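Falten Floors: your questions about living with an oiled wood floor

We get asked the same things again and again in the Mundbridge shop, so we've gathered them up with the answers we usually give over the counter.

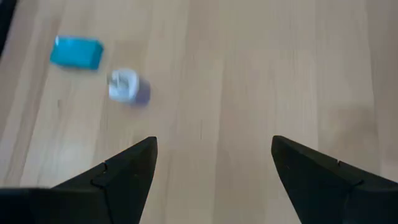

Raelene Baxter wrote to us in October to say she'd been mopping her oak every morning with hot soapy water, just as her mother did with the kitchen lino, and could we please tell her why it had gone grey by the back door?

Well, Raelene, it's the water, I'm afraid, and you're in very good company. Oil sits in the wood and keeps spills out for a while, but a wet mop every day will wear it away, and by the back door it has boots and rain to cope with as well. Sweep or hoover most days, and save the damp cloth for when the floor really wants it. Wring it until you think you've wrung it enough, then wring it once more. As for the grey patch, a light sand and two thin coats of oil will usually bring the colour back (do try a corner first!).

How often should I re-oil?
Hallways and kitchens want doing every year or so, bedrooms far less. Drip a little water on the boards and watch it. If it beads up, leave well alone. If it soaks in and leaves a dark spot, it's time to get the tin out.

Which oil do you sell?
Mostly Lappalainen, in clear and in a slightly milky one that stops pale boards going yellow. One tin covers almost 25 square metres on a floor that's been oiled before, and a good bit less on bare wood, which drinks it.

Can I walk on it the same evening?
In socks, yes, if you oiled first thing and had the windows open. Please leave rugs and furniture off for longer, as a rug put down too soon can leave a mark that's a devil to shift.

What about felt tip and wax crayon?
A dab of floor soap on a soft cloth, going with the grain, will see to most of it. Don't be tempted by the scouring pad – it takes the oil off and you'll have a dull patch where the scribble was.

My boards have gaps in winter. Is something wrong?
Probably not. Wood shrinks when the heating's on and swells again when the weather turns. Sandamali Paul in our workshop lent a customer a Climura humidity meter last winter and the gaps matched the readings very nicely. Leave them until summer before you think about filling.

Do you come out to look at floors?
We do, within reach of Mundbridge. Ring the shop and ask for extension 341, or pop in with a photo and a cup of tea's worth of time to spare.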